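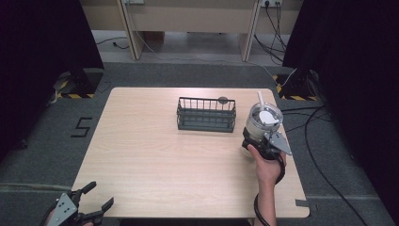 Dilel 桌面线条收纳篮 灰绿色 长方形敞口款
首页 > 桌面收纳 > 篮子和托盘 > Dilel

价格:117元
颜色:深灰绿
状态:有货
全店满200元包邮,不满也没关系,邮费按地区算,结算页会显示

这只篮子我自己先用了快一年才决定上架,所以这页会写得有点啰嗦,赶时间的朋友可以直接跳到后面的常见问题。

先说它是干嘛的。我家饭桌兼办公桌,木纹浅色的那种,四个角是圆的,挺好看,可是一到下午就什么都有:遥控器、护手霜、没拆的信、充电线、半包饼干,还有一支永远找不到笔帽的笔。我试过抽屉(懒得拉开),试过带盖的盒子(盖上以后就忘了里面有什么),也试过布篮,软塌塌的,放两本书就歪到一边去了。后来厂家寄了 Dilel 的样品来,我随手往桌子中间一放,把那些零碎往里一丢,哎,桌子回来了!

它是长方形的,敞口,没有盖子,四面是一根根细细的竖条,上沿和底是实的。竖条的好处是看得见里面,找东西不用翻,站在桌子另一头也知道胶带在不在。实底的好处我是用过别家的网底篮才懂的:回形针、发卡、药板这种小东西会从网眼里钻出去,拎起来一路掉。这只就没有这个烦恼,底是平的,擦也好擦。

颜色我要多说两句。商品名写的是灰绿,可是它很深,灯光暗一点的时候看着就是深灰,白天靠窗才慢慢显出一点绿来。有位买家收到以后留言问我是不是发错了,拿到阳台上一看,又说没错没错。如果你想要那种鲜亮的薄荷绿,这只不合适,请不要下单,免得来回寄。配浅色木纹桌面是我最喜欢的,深浅一对比,篮子显得很稳,桌子也不会显得空。深色胡桃木也试过,好看是好看,就是有点闷。

我平时怎么用

饭桌上:纸巾、牙签盒、小瓶的酱油和醋,吃饭时摆中间,吃完整只挪到旁边去。酱油瓶底下我会垫一张厨房纸,滴出来的换掉纸就好,不用每次洗篮子。

书桌上:笔记本竖着插一边,另一边放计算器、订书机和一卷胶带。这个用法建议把重的放两头,中间留一点空,手伸进去不会碰倒一片。

茶几上:遥控器之家。我妈用的就是这个用法,她说现在全家吵架少了一件事可吵(遥控器到底是谁拿的)。

洗手台上:可以放,但是请不要泡在水里。护肤品瓶子放进去挺整齐,用完台面顺手擦一下,篮底也翻过来擦一下。淋浴间里面我不推荐,常年湿着,什么篮子都老得快。

办公室:有位做活动场地的客人买了好几只,每张桌子一只,放签到笔和名牌。她那边地上铺的是深灰地毯,四周挂黑色幕布,她说篮子颜色放在里面一点都不跳。

关于杯子

问得最多的就是这个,所以单独写一段。很多人想把吸管杯也放进篮子里,我的建议是:可以临时放,别长期放。带吸管的杯子重心高,吸管又伸出来一截,伸手拿别的东西容易勾到。我自己的习惯是篮子放桌子中间,杯子放在篮子右边,下面垫一片圆杯垫,喝完顺手搁回去,不占篮子里的地方,也不会把信封弄湿。左撇子就反过来放。

杯子我用的是透明杯身、白盖子、白吸管的那种,看得见还剩多少,盖着盖子灰也进不去。放杯子的时候别贴着桌边!圆角的桌子尤其要注意,转角的地方比你以为的要窄,胳膊肘一带就下去了。我家地毯上那一小块咖啡印就是这么来的,洗了两遍还在。

杯垫我推荐 Smadi 的深灰圆垫,薄薄一片,不用的时候平放在篮子后面,或者塞进篮子里靠边立着都行。它和这只篮子不是一套的,是我自己搭着用觉得顺眼,所以一起进了货,要的话在购物车里另外加。

和店里另外两款比一比

Rirach 的布面篮:软,轻,适合放毛线、围巾、小孩的玩偶,摔到地上没声音。缺点是放硬的、重的东西会变形,也看不到里面。要放沙发边上的,我会推荐它。

Butex 的带盖盒:防灰最好,叠起来也整齐,适合换季的东西和不常用的线材。天天要拿的东西别放进去,开开关关真的会烦,最后盖子一定是扔在一边的。

Dilel 这只:适合每天都要伸手拿的零碎。敞口,看得见,擦得干净。缺点就是不挡灰,一两个星期总要清一次,把东西全倒出来,顺便也会发现好几样早该扔掉的。

清洁

平时用干布或者微湿的布擦就行,沿着竖条从上往下擦,最后擦底。缝里有灰的话,用旧牙刷或者软毛的化妆刷扫一下,很快。沾了油的用一点洗洁精兑温水,擦完一定要用干布再过一遍,尤其是竖条和底接在一起的地方。不要用钢丝球,不要用强力去污膏,表面刮花了是补不回来的,也不在退换范围里面。洗碗机不行,这个问过厂家,回答很干脆。

发货和退换

每天晚上8点前付款的当天打包,过了这个点就排到第二天。遇到补货会在页面顶上写清楚,看到“有货”两个字就是真的有货。

收到以后60天内不喜欢都可以退,篮子没有刮花、没有明显污渍就行,原来的纸箱最好留着。颜色和想的不一样也算不喜欢的理由,不用跟我解释。退回来的邮费需要您自己出,如果是运输途中压坏的或者我发错了,邮费我出,拍张照片发给客服就可以,请把纸箱外面也拍一张,方便我找快递公司。

包装是一层薄纸加瓦楞纸箱,没有礼盒。要送人的话备注里写一下,我会换一张干净的牛皮纸包好,不加钱,也不放价格单。

常见问题

问得最多的是能不能叠放。空的时候不建议硬往一起套,竖条会互相刮;装了东西更别往上摞。如果地方实在不够,两只并排放比摞起来好用得多。

有没有别的颜色:目前只有这一个颜色。厂家说过想做米白,从五月说到现在,我还没见到样品,有消息会更新在这页。

会不会刮桌子:我在家里的木纹桌上一直没有垫东西,拎起来再放下是没问题的,拖着走就不好说了。桌面比较娇气的,自己剪几块毛毡贴在底下,文具店都有卖。里面放了重东西要挪位置,也请拎起来挪,别推。

能装多重:日常的文具、遥控器、几瓶调料都没问题。整摞的杂志或者工具箱里的那些家伙就不要了,它是桌面篮,别拿它当搬运筐。

可以放在地上用吗:可以是可以,只是颜色深,地毯也深的话晚上很容易一脚踢过去。我踢过,脚趾疼了两天。放地上的话请靠墙。

小朋友房间能用吗:大一点的孩子放彩笔、尺子挺好的。很小的宝宝喜欢把手指往缝里伸,我个人会选上面说的 Rirach 布面篮。

需要组装吗:不需要,拆开就是一整只。

补货说明

这一批到了约200只,颜色和上一批对过,放在一起看不出差别,之前买过想再配一只的可以放心拿。想买多只放办公室或者店里的,下单前先跟客服说一声要几只、寄到哪里,我好安排装在同一个箱子里,省一点邮费,也省得您一天签收好几回。开票在订单备注里写抬头,随货寄出。

常一起买的:Smadi 深灰圆杯垫、Rirach 布面篮、Butex 带盖盒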